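Can a machine do the ironing yet?

Short answer: no. Longer answer, after an afternoon at the Odbridge workshop with Rhun Rowlands and Vanderleia Macedo: not the ironing, but I came home more hopeful than I have been in years!

Cloth is the hard bit. A mug stays mug-shaped when you pick it up, while a pillowcase turns into something else the moment you touch it. The Fadell arm at Harries can stack boxes all day (I've watched it, and it's lovely), but hand it a tea towel and it has no idea where the corners have gone. Vanderleia has been working on that since February, and has 3,311 attempts at one fold written up in her notebook. Of the last batch, 447 were good enough for her to put in a drawer.

What I loved is how plain the kit is. Two fingers, printed parts, and a great deal of patience -- Rhun reckons a new finger takes him an evening to draw and a night to print. He'd like 12 spare sets on the shelf before the Kallport open day, and at the moment he has two.

Would I trust it with a good shirt? Not for a while. Flannels and dusters, though, I'd hand over tomorrow, and I'd happily stand there and watch.

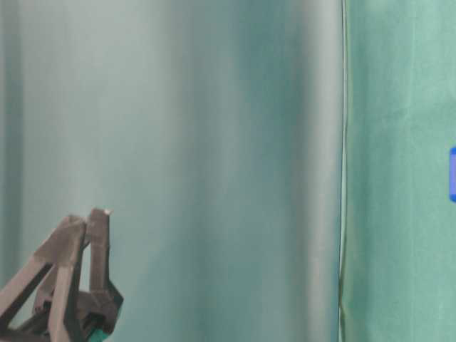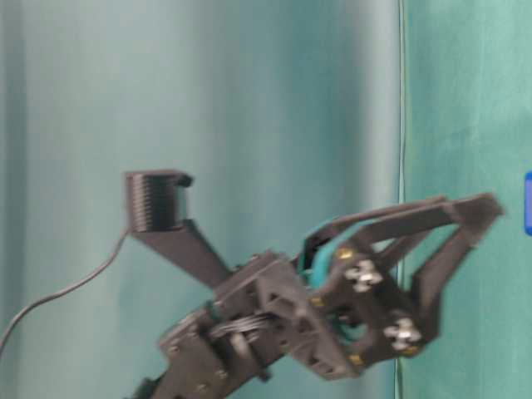

Filed under: Robots at home

Black or dark printed grippers, with hanging cloth behind them in both pictures. The ridged fingertip is in the second one -- look for the fine lines across the pad.

3 comments | 14 shares

Contact the editor | Copyright Odbridge Makers' Newsletter | Back to top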